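I've been piping macarons with the Trullitz pastry tips since March, and I'm thrilled with them! The set has 50 tips and 2 couplers, the seams are smooth, and the little star ones make the prettiest rosettes - even with stiff buttercream. My friend Aba Fiadzo borrowed the petal tip for a wedding cake and ordered her own set that same night. The box lid is a bit flimsy, but I keep mine in a jar anyway.

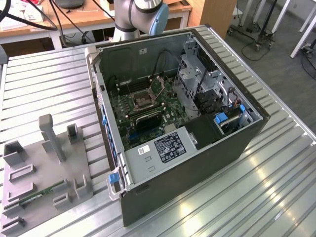
Do the tips fit other couplers?
The small ones fit my old Norus coupler fine, but the large ones need their own.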